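Section 2. Setting up the base unit and the room sensors

Please read this section fully before you put batteries in anything. The Hinedari base unit and its sensors find each other by radio in the first minutes after power is given, and if the order is wrong you will have to begin again. It is not a dangerous mistake, only an annoying one.

The names used in this section are Skellstead for the base unit with the display, and Clernent for the small sensor which measures temperature and humidity in a room. The older Siliņa sensor can also be used, but it needs a different pairing step. See the note after step 8.

What you need

The base unit with its power adapter
The Clernent sensors
Batteries for the sensors (not included)
A small Phillips screwdriver
A soft dry cloth
A pencil, if you will use the wall bracket

Caution: Do not use rechargeable batteries in the sensors. Their voltage is lower, and the display will show the low battery sign even when they are fully charged.

Starting the base unit

1. Put the base unit on a table near the place where it will stay. Keep it away from the microwave oven and from the internet router.

2. Connect the power adapter to the unit first, and then to the wall outlet. The display lights up and shows all its signs together. After this it shows dashes. The dashes mean that no sensor is known yet.

3. Press and hold the SET button until the word CODE appears. Enter the factory code 3424 with the arrow buttons and press SET one more time. If you make a mistake in a digit, wait without touching the buttons and the display goes back to the dashes by itself.

4. Choose the temperature unit (F or C) with the right arrow. Set the clock in the same way. The clock is needed for the daily lowest and highest values, which are erased every night at midnight.

Note: If you skip the clock, the unit starts its day at the moment you connected it. The values will be correct but the "night" on your display may happen in the afternoon.

Pairing the sensors

5. Keep the base unit and the first sensor on the same table. Open the back cover of the sensor with the screwdriver. The screw does not come out completely, please do not force it.

6. Press PAIR on the base unit. A small antenna sign starts to blink. Now put the batteries in the sensor, with the plus side as shown inside the compartment.

7. Wait until the first reading appears instead of the dashes. The reading may be a little high in the beginning, when the sensor has been in your hand. Leave it alone for half an hour before you compare it with another thermometer.

8. Close the cover, give the sensor a name from the list (BED, BATH, HALL, KITCHEN and so on), and repeat steps 5 to 7 for the next one. Do not open two sensors at the same time.

Note for owners of the Siliņa sensor: It has no automatic pairing. Press PAIR on the base unit, go to the channel menu, and choose channel 34. Then push the button inside the battery compartment of the sensor with the end of a paper clip. Only one Siliņa sensor can be connected to one base unit.

If the reading does not appear

The antenna sign stops blinking but the dashes stay. Take out the batteries, wait a minute, and start from step 6.

The antenna sign never blinks. The code was not accepted. Go back to step 3.

The reading appears on the table but is lost when you carry the sensor to its room. Something between the two units is blocking the signal. Most often it is a metal cabinet, a large mirror or a wall with pipes in it. Move the base unit before you move the sensor, because a small change there helps all rooms together.

Choosing the place for a sensor

The place is more important than the accuracy of the sensor. A very good sensor above a radiator will only tell you about the radiator.

9. Choose a place where the air can move freely on all sides of the sensor. Inside a bookcase or behind a curtain the humidity is often higher than in the room.

10. Keep away from direct sun, also the sun of the late afternoon, which reaches farther into the room in December than in summer.

11. Avoid outside walls. If you have only outside walls, use the table stand and not the wall bracket.

12. Hold the sensor in the chosen place and look at the signal bars on the base unit, or ask another person to look. With one bar the connection will be lost from time to time. Find a better place before you make any hole.

13. Mark the position with the pencil, clean the surface with the dry cloth, and fix the bracket. Use the screws on a wall. Use the adhesive pad only on a smooth surface, and press it firmly for one minute.

Caution: The adhesive pad can take paint or paper with it when it is removed. Do not use it on wallpaper.

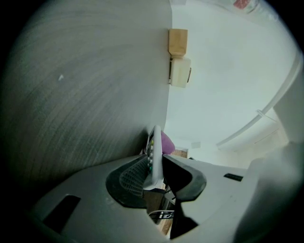 The best height for a Clernent sensor is the height of your chest when you stand, where the air is neither the warmest nor the coldest in the room. Warm air collects under the ceiling, and a sensor fixed there will show a room more comfortable than it is. The side of a tall panel may look like a practical place for the adhesive pad, but check first what is already on it. The gray wood-grain panel has two blocks mounted on its edge, one directly under the other, and on an edge like this the sensor should go well below such fittings, with free space around it. A thin curved rod along the ceiling, like the white one, is also not a support for the sensor, so please do not hang it there by a string or a clip. When all sensors are in place, wait until the next day before you set the alarm limits, which are explained in Section 3.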